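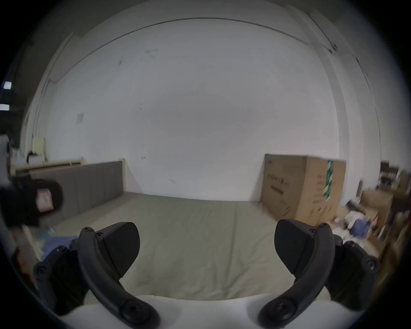 Notebook, linen and garments, Lillero back room
December, written up 16:40

Third week of folding with the handheld grippers. Harriet wants a page from each of us before the Pradovport visit, so this is mine. Bahman can add his in the margin as usual.

Target on the planning sheet is 200 folds per person per shift. I made 158 today and Aisyah made 175. By hand either of us would be through that many before lunch, which everybody in this room knows and the planning sheet does not mention. The planning sheet also has no line for smoothing the sheet between items, or for walking back to the shelves.

Things I noticed:

Trousers are still the worst. If you pinch both ends and lift, the middle sags and you have to put it down and start again. Pinching only the top layer is a matter of luck. Gilberto says go in flatter, with the fingers almost lying on the bed. Tried it for the last hour. A bit better on cotton, no difference on anything thick.

My right wrist aches by three o'clock. Aisyah has the same in her thumb. I asked whether this goes in the accident book or the project log and was told "either", so I have put it in both.

Slow folds seem to be wanted more than fast ones. Trinidad read us the note from Jemo: steady movements, no flicking, no tugging a corner straight at the end. But the flick is how you get a decent edge. So we are being asked to fold worse than we know how, and Obi is going to learn it from us. I said so. Trinidad wrote it down, I'll give her that. 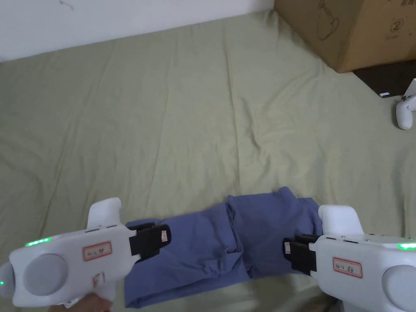
Will the folding jobs still be there once Obi can do this on its own?

Harriet's answer is that hours on folding will drop and the same people will move to sorting, checking and repairs, with no change to contracts before the summer. She has not got that in writing from Pradovport.

I'd believe it more if the repairs bench had been given any work this month. Bahman points out that the ironing press was supposed to free us up too, and what it did was leave one person on ironing where there used to be 2. He is not wrong, though the press does at least do collars properly.

To do:
– ask for a break every hour, on paper
– higher bed or a table, bending is as bad as the wrist
– Aisyah to try left hand leading
– Trinidad to find out who at Jemo looks at the rejected folds, and whether we can see them

Stopped at 16:30. Grippers on charge.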